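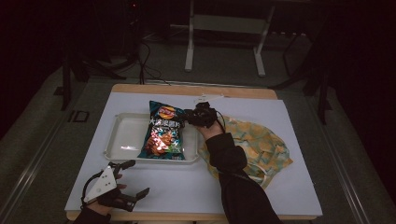
主题：Re: 想问问上次开放日的情况，值不值得带组里的人跑一趟

各位好：

拖了好几天才回，先给提问的这位朋友赔个不是。那天从Skurnmont回来，包还没放下就被拉去帮忙搬家（我妹妹家，三楼，没电梯），等能坐下来打字，邮件已经压了一大摞。列表里还有两位私下来信问差不多的事，我就一并在这里回了，写得啰嗦，大家挑着看。

原信我留在下面，方便后来的人对得上。

> 各位前辈好，潜水很久，第一次发信，有不合规矩的地方请多包涵。
>
> 我们是一个做小型包装线的团队，主要给零食和干货的中小厂做装盒、理料这一段。最近有两家客户都在问，袋装的东西能不能让机械臂来抓，不要再一个品种换一套吸盘。我们自己没做过学习类的方案，心里没底。前阵子看到列表里有人提到Durnero在Skurnmont的开放日，说可以在现场看他们用手持夹爪做数据采集，还能上手试。
>
> 想请教去过的人几件事：
>
> 一、现场到底能看到什么，是放视频讲PPT，还是真有人在桌边做？
>
> 二、听说可以自己戴上试，要排多久，对没有基础的人有没有意义？
>
> 三、他们演示用的是什么物件？如果全是积木和方盒子，对我们参考不大，我们最头疼的就是软袋子。
>
> 四、从Prultudport过去方便吗，当天能不能来回？
>
> 五、能不能自己带样品去？
>
> 我们组里人不多，出去一趟就得停半天活，所以想先问清楚再跟头儿开口。先谢过各位！

先说结论，省得你看到后面犯困：值得去，尤其是你们这种做软包装的，我觉得比我这种看热闹的更该去。下面按你的问题一条条来，中间难免跑题。

关于第一个问题，现场看什么。

开场有一段讲解，在一楼那间小报告厅，讲得不长，主要是公司在做什么、今年想做什么，这一段我坐在后排，前面有位先生个子很高，我基本上是听过来的。讲完就分组往里走，我们那一组29个人，在走廊里排成一长条，带队的姑娘嗓子都快喊哑了，一边倒着走一边跟我们说脚下有线。这句提醒请你务必放在心上，里面地上走线真的多，我前面那位就差点把自己绊住。

采集间是真有人在做的，你完全不用担心只看视频。灯压得比较低，工作台那一块亮，周围就暗下去了，我刚进去眼睛适应了好一会儿。桌子是很普通的浅色木面桌，上面铺了一大张白的，物件放在白色的塑料托盘里。操作的人两只手都带着夹爪，手腕边上拖着黑色的细线，穿一件黑色长袖。后来我问了一句衣服有没有讲究，对方说他们那边习惯穿深色，颜色单纯一些，后面处理起来省事。这个我回来跟同事讲，同事说他们实验室也是这么干的，看来是通例，只是我自己没留意过。

手持夹爪这个东西，列表里搞遥操作的朋友应该都熟，我就不展开了。只跟提问的朋友交代一句：人直接拿着夹爪去干活，手怎么走、夹爪怎么开合都记下来，回头给机械臂学。好处是不用把整台机械臂搬到桌边，人干起来也顺，一个动作做完接着做下一个，节奏比我想的快得多。我以前接触的都是主从臂那一套，操作的人做完一轮要甩甩胳膊歇一歇，相比之下这边看着轻松不少，当然站久了一样累，那位操作员休息的时候也在揉手腕。

每张桌子配2个人，一个做，一个在旁边看记录、换物件、喊停。我特别喜欢看旁边那位，她手边有个本子，哪一条要重来就划一道，划得很干脆。有一次操作的人觉得自己这条挺好，转头看她，她摇摇头，说夹爪进去的时候手挡住了，再来。全场都笑了，操作的人也笑，老老实实又做一遍。我在车间待过很多年，这种配合一看就知道是磨出来的。

第三个问题我提前到这里说，因为这是你最关心的。

你放心，不是全套积木！我们那一轮看的就是薯片，整袋的，深青色的包装，斜着搁在托盘里，桌上旁边还有一团淡黄夹着青色花样的软东西，皱巴巴地堆着。我站的位置离得不算近，是布还是塑料袋没看清，也没好意思挤上去。薯片这一项看着不起眼，真看人做了才知道麻烦在哪里。袋子鼓鼓的，中间一夹就往旁边滑，夹紧了又心疼里面的东西；从封口那一头的边角下手就好办些，那里薄，夹得住。操作的人是一只手的夹爪去找上面那个角，另一只手的在旁边候着。我问为什么不两边一起上，回答是两种都采，今天排到的是先从角上来的这一种，换一批再换做法，怕机器只会一招。

你们做零食包装的，看到这里应该会心一笑吧。我在旁边就想，这跟教新来的小姑娘小伙子理袋子有什么两样呢，老师傅也是说“捏角，别捏肚子”。我当年在线上干的时候，师傅就拿铝箔袋敲过我的手背，至今记得。

还有一个细节值得讲一讲，就是反光。亮面的包装加上光滑的托盘，灯一打就是白花花的一块。有人当场问了，这个对相机影响大不大。讲解的回答很实在，说影响是有的，他们会挪灯，也会故意留一部分带反光的，因为真到了客户那里，灯不归你管。这句话我听着特别入耳，我们去厂里装设备，哪次不是窗户正对着镜头，下午太阳一进来就歇菜。

至于数据量，有位像是学生的朋友问得很细，问一个任务要采多少条才够。讲解说他们内部给袋装物件这一项定的目标是2000条，分给好几张桌子做，每一批做完都要抽查，抽查不过的不算数。后面又补了一句，说数目是先定下来好排班的，将来够不够要看训练出来怎么样。我把这个数照抄给你，你们自己打算盘的时候请当个参照，千万别直接写进方案里报给客户，物件不同、夹爪不同，差别会很大。这一点我啰嗦两遍都不嫌多。

再说第二个问题，上手。

有的，就在采集间隔壁，摆了两张体验台，戴上以后可以试着夹几样东西。我排了30分钟，前面那几位都玩得舍不得下来，尤其是一对父子，小朋友夹起来一样就回头看爸爸一眼，爸爸比他还激动，后面的人也没催。所以如果你想试，我建议讲解一结束就先去排体验台，采集间那边是一轮一轮放人的，晚一点进去看到的也差不多。我就是顺序弄反了，先看后排，等我轮到的时候茶歇的点心已经只剩空盘子了（据说有一种核桃酥很好，没吃着，耿耿于怀到现在）。

对没有基础的人有没有意义？我觉得太有意义了。我这个年纪的人，在报告里看过不知道多少次“夹爪缺少触觉”，看的时候点点头就翻过去。等自己戴上，隔着那两根夹指去碰一个软袋子，才晓得心里有多虚。手指头碰到东西，你是知道轻重的，隔着夹爪就全靠眼睛，看袋子瘪下去多少，看它有没有打滑。我第一下夹空了，第二下夹住了又拎歪，袋子在半空转了半圈，旁边的工作人员很体贴地说“刚来都这样”。练到后来稍微有点样子，就该换人了。

我的体会有这么几点，零零碎碎的，你看看有没有用：

手腕要慢。人平常拿东西，手腕会偷偷转很多小角度，自己不觉得，夹爪一跟着转，袋子就歪了。工作人员教我把肘先摆好，再往前送。

夹之前停一停。他们叫对准，我叫喘口气，反正停那么一下，成功率高很多。

身子别往前探。我眼睛不好，总想凑近了看，人一探脑袋就挡光，工作人员提醒了我三回，到第三回我自己都不好意思了。

线要顺到身后再开始。这一条是我差点把线缠到自己表带上以后记下来的，去的时候手表手链最好先摘了。

你们组里如果去的是做机械的同事，建议让他多夹几次，少听几句，回来设计夹指的时候脑子里会有手感。如果去的是做软件的，也让他夹，让他夹到不耐烦为止，哈哈。

第四个问题，交通。

从Prultudport过去当天来回完全没有问题，我就是当天来回的。坐早一点的那班车，出站以后往河那边走，过了桥有去园区的接驳车，车身上写着Georgiev，别因为不认得这个名字就不敢上。Georgiev是那个园区的名字，Durnero只占了里头靠后的一栋，我头一回去的时候在站台上眼睁睁放走了一班，就是因为一心在找写着Durnero的车。园区门口登记要看证件，带上就行。里面食堂对访客开放，面条不错，汤有点咸。

自己开车也可以，不过园区里停车的地方划得很窄，我们组有位朋友开了辆大车，倒了半天，下来的时候一头汗。回程如果赶傍晚那趟车，体验台就别排太晚，从那栋楼走到接驳点比地图上看着远，我这个膝盖走得直叹气。

还有，采集间里是地毯，灰的，行李箱拖着走没什么声音，但桌子两边的地上有金属的轨道一样的条子，轮子会卡。箱子还是寄存在前台的好，前台的人很和气，还给我的箱子套了个袋子。

第五个问题，带样品。

这个我专门替你去问了一句（收到你的信以后，我给接待的邮箱写了信）。回复说开放日当天不接外来物件上采集台，因为物件都是事先登记过的，临时加进来会弄乱批次。但是体验台可以，只要是没拆封的、不怕压的，提前在报名表的备注里写一下。我想你们的干货小袋正合适。我猜你会想带各种规格都去试一遍，以我的经验挑几样有代表性的就够了，一样是鼓的，一样是扁的，再来一样表面滑得要命的，后面还有人排着呢。

如果想做得更正式一点，他们另外有给企业的预约，可以坐下来谈，不跟开放日的人挤。我没参加过，不好乱讲，列表里哪位去过，请出来说两句，我也想听听。

顺便回一下私信里那位朋友问的，能不能拍照。大厅和体验台可以，采集间要听带队的，我们那一轮是让拍桌面，不让拍后面的屏幕，也请大家关闪光灯。有人忘了关，闪了一下，旁边记录的那位二话不说又在本子上划了一道。大家去的时候手机先调好，别给人家添乱，做一条数据也是一份工。

另一位问有没有机械臂的演示。有，在二楼，但我得先打个预防针，那天二楼的东西和采集间的薯片不是同一个任务，臂在那边做的是叠毛巾和摆杯子。叠毛巾看得我很着急，恨不得上手替它把那个角抻平，可是围着的人最多，叠好一条大家就鼓掌。杯子那边顺一些，我看的时候有一个放倒了，停下来由人扶正，接着又做。主人家也没遮掩，直接讲哪些情况现在还不行，挺坦荡的，我对这样的公司有好感。你要是专门冲着“机械臂抓薯片”去的，那天是看不到的，至于后面几场排不排，我问了，回信说还没有定。

所以跟头儿开口的时候，别把话说满。你可以说，去看的是人家怎么把一件软包装的活拆成一遍一遍的动作，怎么分工，怎么判断哪一条能用，这些回来马上就能对照自己的线想一想。至于要不要上这条路，那是下一步的事。我们单位以前有过教训，一群人看完演示热血沸腾，回来就写立项，写到一半才发现连自家物料有几种封口都没理清楚。后来老老实实花了一个月在仓库里翻箱子，那一个月倒成了整个项目里最有用的一个月。

说到这个，我再多嘴一句。你去之前，不妨在你们线上找一位手最快的工人师傅，站在旁边看她怎么理袋子，看上半天，哪只手先动，从哪里下手，碰到粘在一起的怎么抖开，都记下来。带着这个去看采集，你会看得比谁都明白，提的问题人家也愿意答。我那天就吃亏在准备不足，很多想问的是在回来的车上才想起来的，比如袋子翻了面怎么办，封口朝里怎么办，两袋叠在一起算不算一个新任务。你要是去了，劳驾替我问一问，回来在列表里告诉我们。

下一场听说是在三月，报名表还没放出来，一放出来我就转到列表。上一次名额走得很快，想去的朋友请把邮箱盯紧一点。如果Prultudport这边去的人多，我们可以约着坐同一班车，路上聊聊天，我带茶叶蛋，自己煮的，上次有两位吃过的可以作证还过得去。

对了，列表里以前有位朋友整理过一份软包装物件的清单，按材质和封口方式分的，我怎么翻都翻不到了，旧邮箱换过一次，丢了不少东西。哪位手上还存着，麻烦再发一遍，提问的这位应该也用得上。

又写了这么长，眼睛都花了。还有什么没说清楚的直接在这个主题下面回，不用私信，别的朋友也好看到。第一次发信就问得这么有条理，欢迎以后多冒泡！

祝各位工作顺利，天气转凉，注意添衣。

一个住在Prultudport、膝盖不太好的老包装人

又及：体验台那里有免费的贴纸，小朋友很喜欢，家里有孩子的记得拿一张。我拿的那张贴在饭盒上了，洗了几回，边上已经有点翘。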